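4. Trying a second gripper on the PC bench

By now you've got the arm homed and the tower lying on its side with the panel off. I do this section twice, first with the Plevberg gripper and then with the Truvada, and I keep every setting the same in between so I can tell which one I like better (so far it's the Plevberg, but my mind changes a lot!).

1. Stop the arm and wait for the controller light to go steady.

2. Swap the gripper and tighten the two clamp screws by hand, then a quarter turn more with the key.

3. Open the Kofler controller page and load the matching profile. Plevberg is 167, Truvada is 453. I've mixed these up more than once, and the fingers close way too hard if you do.

4. Set the speed to 49 percent for the first run. You can creep up later.

5. Load the parts fixture: hard drive in its caddy at the back, CPU flat in the middle recess, RAM stick in the long slot in front, card upright on the right.

6. Jog the arm down over the memory slots and stop with the fingertips just above the board.
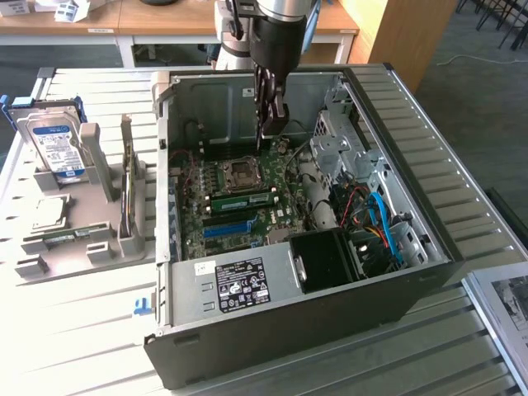
Fig. 4-1. Fingers down in the case, near the memory slots. Loaded fixture at left.

Take your time at this point and look at the fingers from both sides. What I'm after is a clear gap to the RAM that's already seated and to anything tall near the socket. If it looks tight, back straight up and shift the start point over a hair.

CAUTION: Never jog sideways while the fingers are inside the case. Up first, then over. Those thin wires by the rear of the board snag easily.

7. Save the position under a name you'll recognize. I use the gripper name plus "slot."

8. Run the RAM pick from the fixture, with your hand on the stop button.

Note: The Rilturby finger pads fit both grippers, so leave the same pair on for the whole comparison. If the stick tilts in the grip, lower the pick point a little before you touch the force setting.

9. Write down how each pick went, then go back to step 1 with the other gripper.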